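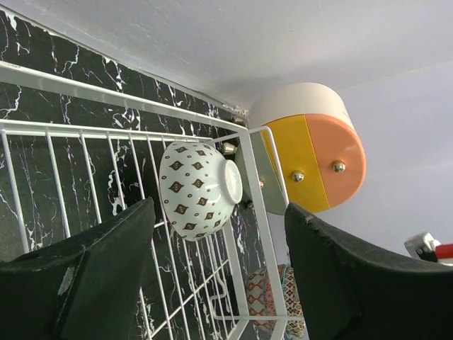
## 4. Running the wrist-view grasp study on your own arm

By now you should have the arm bolted down, the Seseo software installed, and the two finger pads fitted (if the pads are still in their bag, go back to section 3 and we'll see you shortly). This section walks you through repeating our dish rack trials, the ones behind the main result in the Skadwood write-up. Plan on a long afternoon the first time. It gets a good deal quicker once your hands know the routine.

The method itself is simple enough to say in a breath. The policy sees only the wrist camera, with no overhead view and no depth, and it has to choose an approach angle for a bowl that is leaning in a wire rack. We trained it on 3097 demonstrations gathered in home kitchens, and then tested it on 196 grasps in kitchens it had never seen. It completed 132 of those. We would love to know what you get in yours!

### 4.1 Preparing the rack

1. Choose a wire rack that stays put when you nudge it. A rack that slides will spoil your numbers in ways that are very hard to spot later.
2. Put in at least two bowls, upside down and leaning, with one deeper in the rack than the other. Patterned bowls are welcome, and so are plain ones, but write down which you used.
3. Leave the rest of the kitchen as it is. Whatever hangs on the walls can stay there, provided the arm can't reach it.
4. Switch on the lights you would normally cook by, and keep them the same until the session is over.

> **Note:** Glossy stone and tile behind the rack are fine. Thin white wires in front of a white bowl gave us far more trouble, especially near the foot ring, and you may see the predicted grasp point wander a little there before it settles.

### 4.2 Checking the wrist view

5. Start the viewer with `fenduvport view --wrist`.
6. Jog the arm until both fingertips show in the lower corners and your target bowl sits in line with the gap between them. It needn't be perfectly centered, and the view may be tilted quite steeply. Ours very often was.
7. Press **Hold**, wait for the status light to turn green, and then press **Save start pose**.

> **Caution:** Keep your hands out of the rack whenever the status light is green. The arm can begin its approach without any further warning.

### 4.3 Recording the trials

8. Run `fenduvport trial --repeats 4`. The arm will make four attempts from the saved pose and pause between them so you can put the bowl back.
9. After each attempt, mark it **Lifted**, **Slipped**, or **Missed**. Count it as lifted only if the bowl clears the top rail and stays in the fingers until the arm stops. We were too generous about this in our early sessions and had to go back through the whole lot.
10. Move the bowl to a new spot in the rack, save a new start pose, and repeat from step 8.

> **Caution:** If a finger catches on a wire, press the red stop button on the base. Please don't pull the arm free by hand, as this can throw off the wrist joint and you will be back in section 2 recalibrating.

### 4.4 Scoring

The command `fenduvport score` writes a small table with your success rate and the Jayasinghe margin, our measure of how far the chosen approach angle sits from the nearest wire. Low margins go along with slips, though the link was weaker for bowls deep in the rack and we are still working out why. If your margin column is blank, the wire detector has not been loaded; see section 6.2.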